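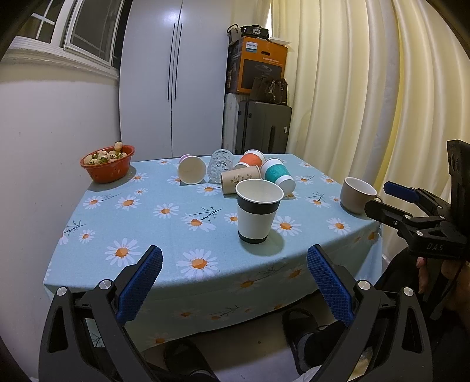
Fallance Tableware Gallery
Cups and table settings, page 3
Updated 8 May 2025

The Fallance gallery covers drinking vessels in everyday use: paper, glass and ceramic, shown on dressed tables. Stock shots on plain white are kept in the Balix catalog. Captions give material and finish first, then notes on handling.

Mixed cups, daisy cloth
Light blue tablecloth, white daisies with orange centers. Paper cups in several prints, one upright, with black bands near the rim and at the base. The tan kraft cup has a faint botanical print, easy to lose at a distance.

Cut-pattern tumbler
Clear glass, faceted, upside down among the paper cups. Tumblers of this type should be stored rim down on a flat liner and never nested.

Ceramic mug
Beige outside, white inside, near the table edge. A white interior shows tea stain early. Soak for 3 hours in warm water with baking soda, then rinse.

Orange colander basket
Plastic, small perforations, back corner of the table. Heaped full, with green leaves mixed in.

Notes on paper cups
Cups in the Doltness range are sold in sleeves of 50 -- cartons hold 500. The 400 ml size takes the same lid as the smaller one. Keep cartons off the floor and away from steam; a softened rim will not seat a lid.

Print sizes
Gallery prints are available in matte only. The Valderrama set (glass pitchers and carafes) will be added in July. Older pages keep their original numbering.

Previous: Bowls and trays
Next: Pitchers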